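Home | News | Standards | Members | Downloads | Contact

Tanex Publishes Good-Practice Guide for Testing Kitchen Robots in Simulation

31 August 2025 – By the Tanex Press Office

STERKBRIDGE – Tanex today released the first edition of its good-practice guide for teams that test household robot arms in simulated kitchens. The guide sets out how a test should be prepared, recorded and reported before its results are used to support a decision about a real machine. It is free to download.

The document was drafted at the Tanex office in Sterkbridge, with comments from two partner firms, Bowen and Trullach. A public draft was open for review in May and drew 474 written comments. Most of them dealt with two subjects: how many runs make a fair test, and what a report has to say about failed grasps.

Under the guide, a pick-and-place task must be run at least 500 times before a success rate is published. Object positions must change between runs, and the range of those changes must be stated. Runs that end early stay in the total. A team that leaves any run out has to list it and give the cause.

Camera views are covered in their own section. Each run should be stored with at least one view from the arm and one from a fixed point in the room, using the same clock. Reviewers told Tanex that a wrist view by itself often leaves out the counter edge, the cabinet doors or the arm's own joints – all places where contact can be missed.
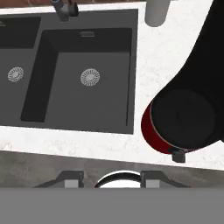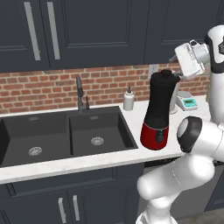
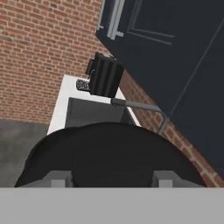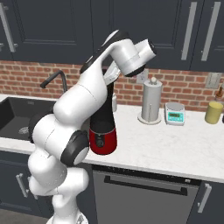

The guide asks teams to treat contact with fixed surfaces as a reportable event, even when the task is completed. Cabinet fronts, faucets and counter edges are named in the text. A light touch and a hard strike are logged separately, and the force limit that divides them must be written down before testing starts. It may not be changed partway through a series.

Objects are to be described by size, mass and surface friction. Where a simulated item stands in for a real one, the report should say how its mass was obtained. Items with lids, knobs or loose parts need a note on whether those parts can move in the simulation or are fixed to the body. Several reviewers asked for this point, which the earlier draft left open.

Tanex applied the guide to its own work before release. The trial series covered 1,010 runs, and 70 of them were set aside for a second reading by staff who had not seen the first scores. The two sets of scores differed mainly on when an object counts as released. The definition in the final text was reworded as a result.

Simulation results do not replace physical testing under the guide. A report that follows it must carry a plain statement of which results came from simulation and which came from hardware, and the two may not be combined into one figure.

Use of the guide is voluntary. Bowen and Trullach have both said they will follow it for new test series. Existing reports do not need to be reissued, but teams that cite the guide in an older report should mark which sections were met.

The download includes the full text, a blank run log and a one-page checklist. Comments on the first edition can be sent through the Standards page of the Tanex website.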